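4.2 Doorways in the simulated house

Readers who have followed us this far will know that we came to doors rather reluctantly. Our first plan was to train the Wiltik policy on tabletop work only and leave the house itself as a kind of backdrop. Once the robot had to get from one room to the next, though, the doors became the part of the work we talked about most at lunch, and we hope the reader will forgive us for giving them a section of their own.

All of the doorway episodes take place in Solura, our simulated house, with the two-armed robot model described in Section 3. The policy receives the views from the robot's cameras together with the joint positions of both arms, and it puts out a short run of target positions for the arms and a velocity for the base. We collected 2,137 episodes in Solura by teleoperation, and Shewit Degefa and Khurram Durrani did the greater part of the driving. We owe them a good deal of thanks, for it is slow and rather tiring work – a door that a person would brush open with an elbow can take quite a while when each gripper has to be guided by hand.

The close views turned out to matter more than we had guessed. When a gripper is near a paneled door, the beveled edges, the shadows and the line of the frame are very nearly all the policy has to go on, and small changes in lighting can shift every one of them together. 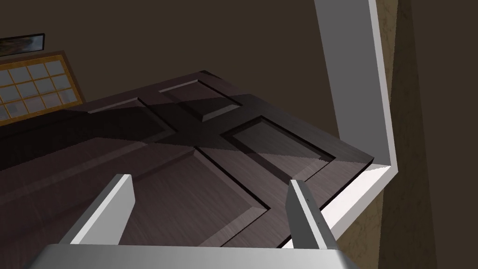 Figure 7. Close view of a gripper and a paneled door in Solura, with the white door frame to the right.

For this reason we render each training episode under several lighting settings, while leaving the recorded motions exactly as they were. We also vary the color of the doors from light to very dark. Dark doors gave the early policy a great deal of trouble. Our feeling, after many afternoons spent looking at replays, is that it had learned to find a door by its grooves, and on a dark door in shadow the grooves are faint. Adding the darker settings to the training set helped, and we would gladly suggest the same to anyone building a similar set of episodes.

A second matter is crowding. In a plain doorway with open floor on both sides, the policy can correct a poor approach by backing up a little and trying again. In the narrower parts of the house there may be a large surface right beside one arm and an open door in front of the other, and the room for correction is small. We call these crowded doorways, and we score them apart from the rest so that they do not get lost in the average. 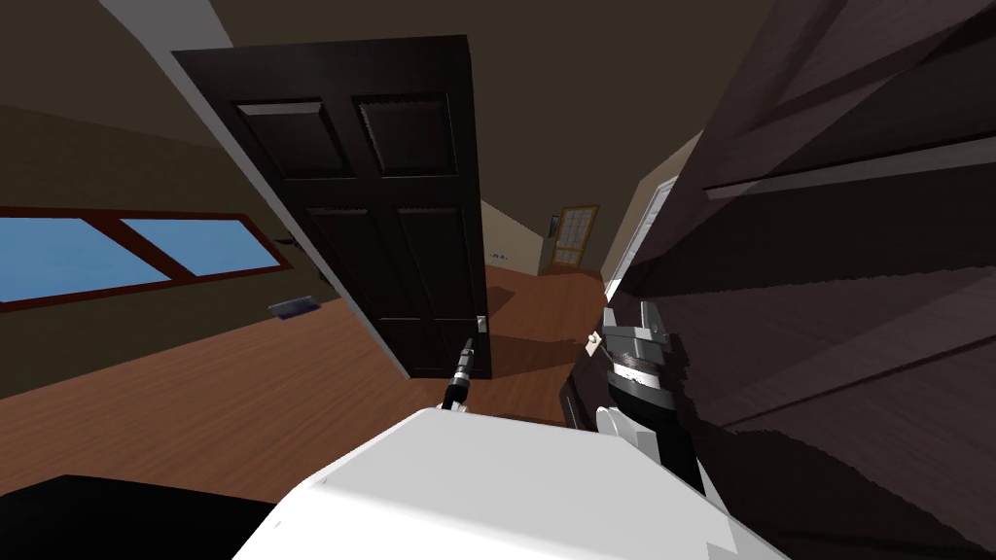
Margaux Sabatier, reading an early draft, objected that a crowded doorway is really a planning problem, and that a learned policy should be handed a path around the clutter and asked only to follow it. It is a fair point, and we did try it. We put the Kumow planner in front of the policy and let it propose a path for the base, with the arms left to the policy as before. The base motion became smoother, and we were pleased to see it. The trouble was that the planner treated the arms as a fixed shape, so it would turn down gaps that the robot could pass through quite well with one arm tucked in. In the end we kept the planner as a baseline and let the policy handle base and arms together.

The two methods were then compared on 22 held-out doorway layouts, none of which had been used in training. Ans Bosman prepared the layouts and, very sensibly, did not show them to the rest of us until the training runs were done. An episode counts as finished when the whole robot has passed the line of the door frame without a hard contact. Light touches against a door are allowed, as they would be in any ordinary home.
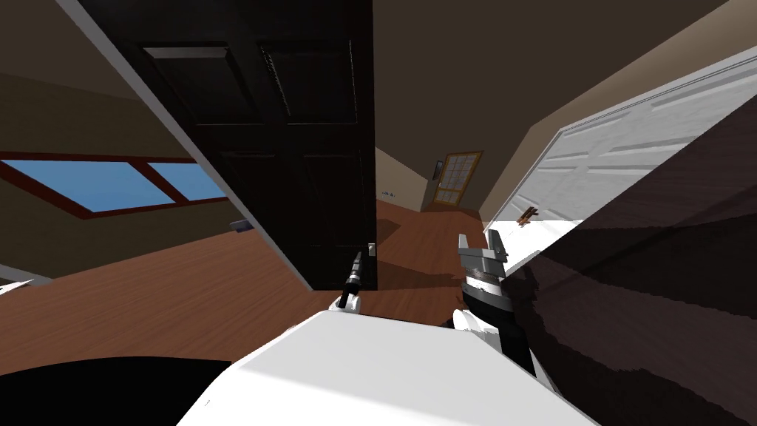 We also kept the starting poses the same for both methods, so that neither would gain from an easier first view of the door. Letay Seyoum wrote the scoring script, which reads contacts straight from the physics engine and does not depend on anyone's judgment of the replays. Where a run ended early, we kept it in the results and marked it as unfinished. The per-layout scores are given in the appendix, along with the contact limits we used and the settings for the Abdella renderer, and we turn next to what happens when the robot is carrying something in one hand.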